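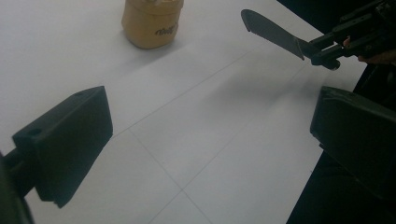
Reading time: 1 min

Can Machines Tidy a Table Yet?
Student project report, Themba Zulu, 14 Sep 2019

The Skandavley project examined whether small household chores can be handed to a machine. The chore chosen was clearing a comb and a cup from a white table, using two hand-held grippers. The comb is the harder object, being thin and long in the handle.

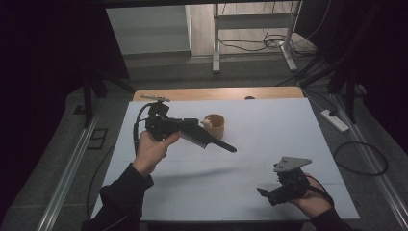
Results

Of 190 trials, 100 were completed without a drop. Seven were discarded. The remaining failures occurred mainly at the first grasp. The project finds that unattended tidying is not yet practical in the home.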